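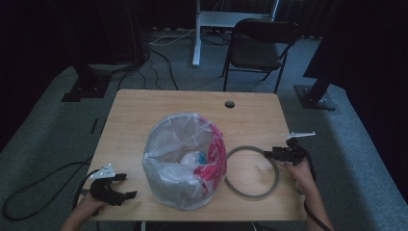
# Lining a small desk bin so the bag stays put

Quick one. Takes two minutes, less once you've done it a few times. I do this for the little round bins at the Leratow office, and it works on pretty much any small cylinder bin at home too.

**You need**

- small round wastebasket
- a thin bag, a size bigger than you think
- something stretchy to hold it: rubber ring, fat elastic, whatever fits

I buy the Sadance bags, roll of 40. Thin, but fine for paper. Don't bother with thick kitchen sacks, they fight you the whole way.

**Steps**

1. Empty the bin. Wipe the inside if anything sticky went in there. Let it dry.
2. Put it up on a table. Saves your back, and you can get at all sides.
3. Shake the bag open - really open, a good snap - then push it down till it touches the bottom. Fist in, press round the edge.
4. Fold the top over the rim. You want a decent overhang, at least a hand's width. Too short and it slides in the first time someone throws a apple core.
5. Printed bag? Turn the print whichever way you like. Mine always ends up on the side, I've stopped caring.
6. Pull the overhang down evenly. It'll bunch. Fine.
7. Ring next. Stretch it over the top and work it down to just below the rim. One side first, then walk it round with your thumbs.
8. Tug the bag gently. If it moves, the ring is too loose.

**Ring size**

Lay it flat next to the bin before you start. Should look a bit smaller than the rim. Same size or bigger, no grip at all. Ours were 23 cm bins and I got the wrong rings the first time, had to send teh lot back to Trirnora.

**Changing the bag**

Ring off, set it beside the bin. Gather the overhang up into the middle, squeeze the air out, knot, lift. Only one wad of paper in the bottom? Tip it into the big bin and leave the bag where it is - a roll lasts a lot longer that way.

Spare bags go flat in the bottom of the bin, under the liner. Up to five, more than that and it starts to lift.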